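Who Makes the Rules for Robots?
And should you believe a robot just because it has a sticker on it?
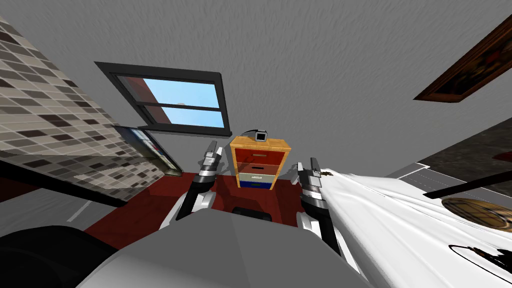 A computer-made room with two robot arms and a small chest of drawers. Each arm ends in a gripper.

Robots get a lot of praise. Read the box a toy robot comes in, or watch an ad for a robot vacuum, and you will see words like "safe," "smart," and "tested." Those are nice words. They are also easy to print.

So let's be a little bit suspicious. Who checks? What do they check? And what happens if the robot breaks a rule?

First, forget the famous rules

You may have heard that robots have to follow a few laws, and that the first one says a robot can't hurt a human. Those laws come from science fiction stories written in the last century. They are fun to read about, and a lot of the stories are about the laws going wrong.

Real robots don't have them inside. A robot arm doesn't know what "hurt" means. It doesn't know what a human is, either, unless somebody has given it a way to spot one. Mostly it has motors, sensors, and a computer program telling the motors what to do.

This means the rules have to be for people: the people who design the robot, the people who build it, the people who sell it, and the people who use it.

Laws and standards

There are two kinds of rules you will hear about, and grown-ups mix them up all the time.

A law is made by a government. If a company breaks it, the company can get in trouble. It might have to pay money or stop selling something.

A standard is more like a very long, very careful recipe. A group of experts sits down and agrees on a good way to do something, such as how a stop button should work. Then they write it down. You use things made to standards every day. They are why a new light bulb fits into an old lamp.

Do companies have to follow a standard? Sometimes. If a law says "you must follow this standard," then yes. If no law says so, a company can often choose. Remember that the next time someone tells you a robot "meets standards." Ask which ones. If they can't tell you, you haven't learned much.

And who are the experts? Some work at universities. Some work for governments. Quite a few work for companies that make robots. That isn't a secret or a crime, and those people know a lot about robots. But imagine if the rules for bedtime were written by a group that was half kids. You would want to read those rules pretty carefully.

Rules you might find in a robot workplace

Not all robots follow the same rules. A big factory arm that lifts car doors could badly injure a person, so it may work behind a fence. A small arm that shares a table with people may have to move slowly and push gently. These are some common ideas:

There should be a stop button that is easy to reach. Pressing it should stop the dangerous movement. Letting go of it should not make everything start again all by itself.

Someone has to think about what could go wrong before the robot is turned on. This is called a risk assessment. You write down each danger, how bad it could be, how likely it is, and what you are going to do about it.

Fingers need special attention. Grippers open and close, and elbows bend. Any place where two parts come together can pinch.

The person using the robot should be trained. Reading the first page of the instructions and guessing the rest doesn't count.

When somebody repairs a robot, the power should be shut off so that no one else can switch it on by mistake.

All of that sounds sensible, and it is. The trouble is that a rule on paper does nothing by itself. A stop button behind a stack of boxes is a very poor stop button.

Practicing in a pretend room

Look at the arms at the top of the page again. They are in a simulation, a kind of pretend world inside a computer. It looks a bit like a video game, with a window, a plate, and drawers in red, beige, and blue.

Simulations are useful for safety. If a pretend arm smacks into a pretend chest of drawers, no one needs a bandage and no one needs a new chest of drawers. The people in charge can change one line of the program and try again. They can do this over and over, all night long, without wearing out a single motor.

Good practice says to try risky things in simulation first. I agree with that. I am less happy when a company stops there.

Suppose a robot opens a drawer 2,043 times in a simulation. That's a big number, and it would look great in an ad. But were all the drawers the same? Did any of them stick? Real drawers get jammed by a spoon or a sock. Real floors have crumbs on them. Real little brothers run into the room without warning. A simulation only has a little brother in it if somebody remembered to put one there.

There is a name for the difference between how a robot acts in a pretend world and how it acts in the real one. Engineers call it the "reality gap." Anyone who tells you their robot doesn't have one should be asked to show you.

The story of the Trunbridge cart

Trunbridge Library got a robot cart in January to carry returned books from the front desk to the back room. The company that sold it, Yorath, sent along a folder of test results. The cart had been tried in simulation and in an empty hallway. It had a sticker on the side that said SAFETY TESTED.

Akinyi Kirui runs the children's room there, and she asked to see the folder. She read all 50 pages. (I have tried to read that folder too. I got to page 2 and needed a snack.)

She found that the tests had used pretend people who were all the size of grown-ups, and all of them were standing up. In her room, people sit on the floor. Some of them lie on their stomachs under the tables.

"I wanted to know if it could see a kid lying down with a comic book," she told me. "The folder didn't say yes and it didn't say no. It just never asked."

Was the sticker a lie? No. The cart really had been tested. It just hadn't been tested for her room. For now the cart stays out of the children's room, and Yorath says more tests are coming. I'll believe it when I see the new folder.

What a good test looks like

You don't have to be an engineer to judge a test. A good one says what was tried, where, and how many times. It tells you what went wrong as well as what went right. If a report says that nothing went wrong, ever, then maybe the robot is wonderful, or maybe the test was too easy.

It also helps if the tester doesn't get paid extra when the robot passes. Think about grading your own spelling quiz. You might be completely fair. Your teacher would still like to have a look.

And a good test gets done again when things change. A new program, a new gripper, or a new room can make an old test out of date.

Try it yourself: write a risk assessment

You need paper, a pencil, and one drawer at home. Ask a grown-up which drawer you can use, and stay away from any with knives or medicine in them.

Pretend that a robot arm is going to open the drawer, take out one thing, and close it again. Write down everything that could go wrong. Could it pull too hard? Could it close the drawer on somebody's fingers? Could it grab the wrong thing and squash it?

Next to each problem, write how bad it would be: a little bad, bad, or very bad. Then write one rule that would help.

Now give your rules to a friend and let the friend be the robot. Your friend has to follow your rules exactly and is allowed to be as silly as the rules permit. You'll probably find a hole in your first set within a minute or so. Fix it and go again. At the Gurndale after-school club, one group started with four rules and had filled two sheets by the time their snacks came out. Their robot was still getting stuck on "close the drawer gently," which sounds clear until you have to say how gently.

Words to know

Gripper: the part at the end of a robot arm that holds things.

Sensor: a part that measures something, such as distance, light, or how hard the robot is pushing.

Simulation: a pretend version of something, run on a computer.

Standard: a written agreement about a good way to make or do something.

Risk assessment: a list of dangers and what will be done about them.

Reality gap: the difference between what works in a simulation and what works in the real world.

Questions to ask the next time you meet a robot

Where is the stop button, and who is allowed to press it?
Which standard does it follow?
Who tested it, and were there any kids in the test?
What does it do if the power goes out?
Who do I tell if it does something strange?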